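Notebook – retro blog, Friday, after lunch

Header and archive work on the Skulum site.

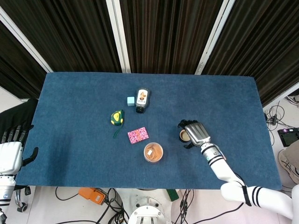

Reply from Arnden on the badge question: keep the old award badges where they are, readers from back then still look for them and the sidebar looks bare without them. Arnden would also like the acceptance posts left as written, rules and all, even where the blogs they link to are gone.

Fine by me. I had been planning to pull the badges into one page and drop the sidebar column. New plan is to leave the column and fix what's broken in it.

Checked the sidebar by hand. 19 badges in all. Most still load from our own folder. 2 were hotlinked from the Vornard image host and come up as a gray box. Searched the old backup drive and found one of them at full size, in the folder with the lunchbox scans. The other I only have as a thumbnail, and it goes fuzzy if I stretch it. Leaving it small for now.

Next, the acceptance posts. Each one passes the award on to other blogs, so there are a lot of outgoing links. Went through 70 of them before my eyes gave out. Still live: 19. The rest are parked domains, blank pages or a login screen. Not removing the names. I took the link off the dead ones and left the blog title as plain text, so the post still reads the way it did.

One thing to watch – a couple of the parked domains now send you to a shopping page, so those have to go before anything else. Done for the ones I found.

Tried the Bolger theme again on the test copy. It handles the decade tags well (the seventies TV posts finally sort in the right order) but it eats the line breaks in old comments. Every comment thread turns into one long paragraph. Went back to the current theme. Will ask on their forum if there is a setting.

Still open:
Rest of the outgoing links, starting with the board game posts.
Ask Arnden if the fuzzy badge can be redrawn or if that feels like cheating.
Comment line breaks in Bolger.
Category page for TV dinners has the wrong banner, it shows the roller rink one.

Backup ran at 4:40, no errors. Test copy is still on the Bolger settings, so don't copy it over to live.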